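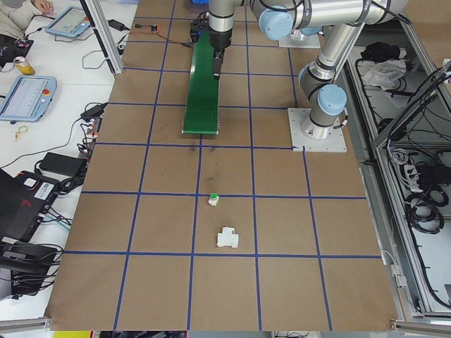
Blue tape on brown, green strip up the far end.

Right, sourdough update for the three of you who asked. I've moved my starter from Dorkgate to the new flat and it is sulking. Barely a bubble since May!

Yaw Quaye reckons it's the water. He fed his on the filtered stuff for 13 days and it went mad, climbed right out of the jar (he's still finding bits behind the toaster).

I've switched to rye - 350 grams of it, from the Makokha shop by the station. Smells like a damp shed, in a good way.
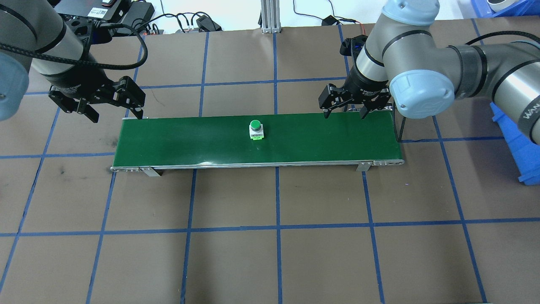
Green button, green belt.

Anyway, 7am feed, 7pm feed, and I'm trying very hard not to poke it in between. Thanasis Fragkou says I should put it on top of the fridge and go out for the day. Easy for him, he's got a proper loaf every weekend with holes you could lose a thumb in.
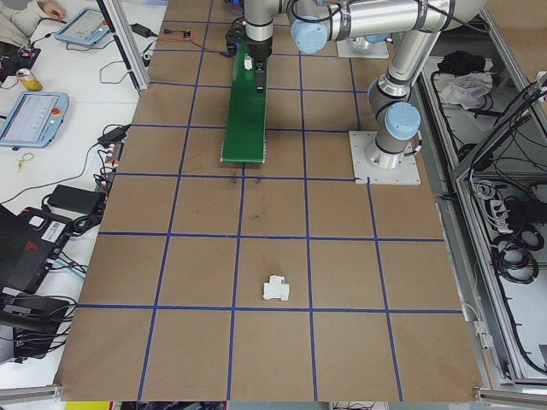 If it's still flat next week I'm begging a spoonful off Yaw and starting again. Does anyone have a decent crumpet recipe for the discard? I've got two full tubs and the fridge door won't shut.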